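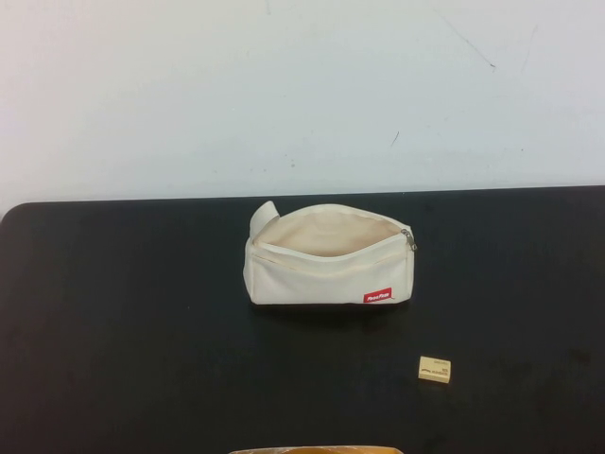

How much should you put aside for a first robot arm at home?

Take the price of the arm and leave the same again for everything that bolts on, plugs in or wears out.

I learned that the slow way, with a spreadsheet I started last December and have fiddled with ever since (my favourite colour-coded one, too). The Bralano arm was $666, and I thought I was being terribly clever. Then came the Vanhove power supply at $118, a clamp set for $66, and freight from Potlow, which I'd forgotten altogether! The practice gear was the cheap part, thank goodness. A canvas pouch that zips open and an eraser from the desk drawer will keep you busy for a good many evenings, so please don't go spending money there.
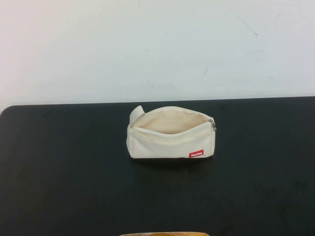 What I'm saving for next

A second arm, if I'm good. Clullus has one at $567 and I've been visiting the page far too often, usually with a cup of tea and the spreadsheet open beside it.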